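**Small compartment box: how do I keep things from migrating under the dividers?**

Farzana Khattak

I have one of those see-through plastic organizers with a hinged lid and a grid of little compartments. I emptied it last night because size 9 beads kept ending up in with the larger ones. The dividers look tight, but when I carry the box on its side everything mixes.

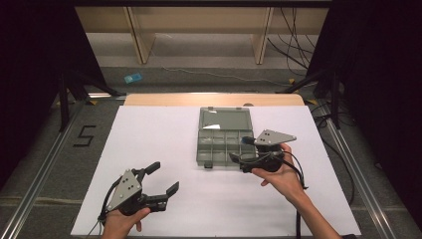

The lid closes fine and the latch holds. I paid 2 dollars for it, so I don't mind replacing it, but I'd like to try a fix first. Any ideas?

**Heffernan**

Check the lid before you blame the dividers. Close it empty and slide a strip of paper over the top of each wall. If it moves freely, that's your gap. Cut a sheet of thin craft foam to fit inside the lid and stick it down with double-sided tape. Mine has 60 compartments and the foam stopped the mixing. Trim it short at the hinge or the lid won't shut.

**pendard51**

just carry it flat

**Brikness**

Small zip bags inside the compartments. Slower to open but nothing gets out.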